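Earth Materials > Part Two: Rocks > Chapter 7 > Opening

Chapter 7
Marble and Its Relatives

Pick up a piece of limestone and a piece of marble of the same size. They weigh nearly the same. A drop of weak acid makes both of them fizz, and a steel nail scratches both. If you sent a crumb of each to a chemistry lab, the two reports could easily come back looking like copies of one another. Yet one of them is dull, chalky and full of broken shells, and the other sparkles like packed sugar when you tilt it toward a window.

What happened to the second one is the subject of this chapter, and it's one of the best stories in geology.

In Chapter 6 we followed lime mud as it settled on the floor of a shallow sea, hardened, and became limestone. We left it there, a few hundred feet down, as if that were the end. For a lot of limestone it is. But the crust moves. Some beds are dragged deep under growing mountains. Others have molten rock pushed up beside them. The limestone gets hot and it gets squeezed, and it changes without ever melting. That last part is worth reading twice, because students get it wrong every year! Metamorphic rocks change in the solid state. If the rock melts and then cools, we call the result igneous and it belongs back in Chapter 4.

Inside the heated limestone, the tiny grains of calcite begin to trade atoms along their edges. Big grains grow and small ones disappear. Shells blur, then vanish. After enough time the whole rock is a tight mosaic of interlocking crystals, and because calcite breaks along flat, shiny surfaces, every crystal on a broken face catches the light at its own angle. There's your sparkle.

A walk through the Tarari quarry

You can see the whole change on foot at Tarari, where a body of granite pushed up into flat limestone beds. The old quarry road starts well away from the granite and climbs toward it. At the gate the rock is ordinary gray limestone, and anyone with patience can find sea lily stems in it. Farther along, at the bend by the Uçar family's lime kiln, the stems are still there but look smeared, like pencil under a thumb. At marker 201 you need a hand lens to be sure of anything. At marker 232 the fossils are gone and the rock is white, coarse, and so bright at noon that the quarry workers used to wear hats with green brims.

Benedicta Nartey mapped this road as a student and went back for years afterward. Her field notebook, which she let us use for this chapter, has a page from one November that says only: "Found the last fossil. Sat down next to it and ate lunch." She meant the last one you can recognize before the heat wiped them out. Once you've walked it yourself you'll understand the lunch.

The zone of changed rock around a body of granite is called a contact aureole. You'll draw one in Exercise 3 using Nartey's own measurements.

Where the color comes from

Pure calcite marble is white. Almost everything else you see in it came from something mixed into the original mud. Clay and silt can turn into micas and green minerals. Iron gives yellow, pink and red. Carbon from once-living matter turns into graphite, and a surprisingly small amount of it will make a rock gray.

Veins are another matter, and they usually came later. When rock cracks, water carrying dissolved minerals can move through the opening and leave calcite or quartz behind on the walls until the gap is filled. A vein that cuts across another is the younger of the two. With that one rule and a sharp eye you can put the cracks in order, oldest to youngest, on any polished slab — a bank counter, a church step, the wall of an elevator. The slab catalogued as 1102 in the Trarnel collection has five sets of veins, and sorting them out is a very pleasant way to spend an afternoon.

Be warned that stone sellers and geologists use the word differently. In the trade, "marble" can mean almost any soft stone that takes a polish, including limestone that never went near a mountain root. Builders also like the look so much that they copy it, on tile, on laminate, on wallpaper. A copied pattern can still be used to practice describing color and vein direction. For age order, go find real rock.

Before you read on

Look at a marble or marble-patterned surface near you and write down the background color, the color of the veins, and whether the veins share a main direction. Keep the page. We'll come back to it in Section 7.4.

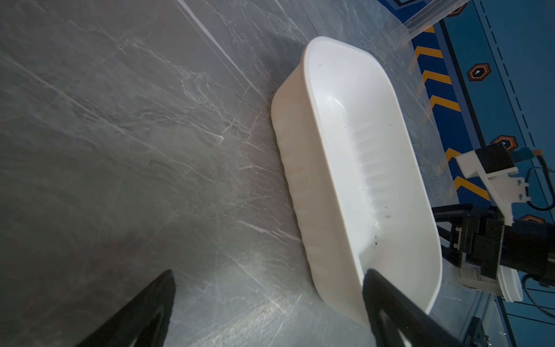
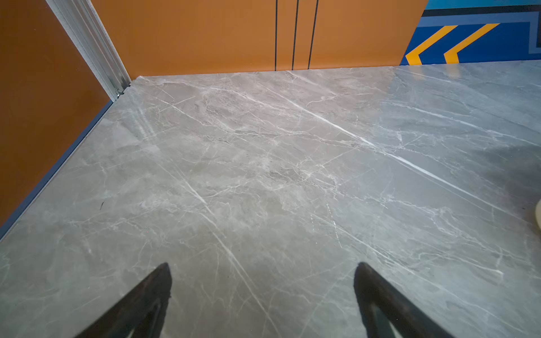 Figures 7.1 and 7.2. Gray marble-patterned tabletop with thin, pale veins, most of them running diagonally.

Reader comments

rockhound_dee: We did the Tarari road with my community college class and I found sea lily stems right by the gate. The smeared ones at the kiln are harder, bring a spray bottle and wet the rock.

P. Lindqvist: Is Exercise 3 meant to be done before Section 7.2? The word "hornfels" is in the question and I can't find it before then.

Marty: did the vein thing on the counter at my bank on Thursday and got four sets. The teller got into it too

Related chapters and readings

Chapter 6: Limestone, Chalk and Other Sea-Floor Rocks
Chapter 8: Slate, Schist and Gneiss
Field Guide: Building Stones of Downtown Skedwood
Lab Sheet: Acid and Hardness Tests
The Trarnel Collection: Slab List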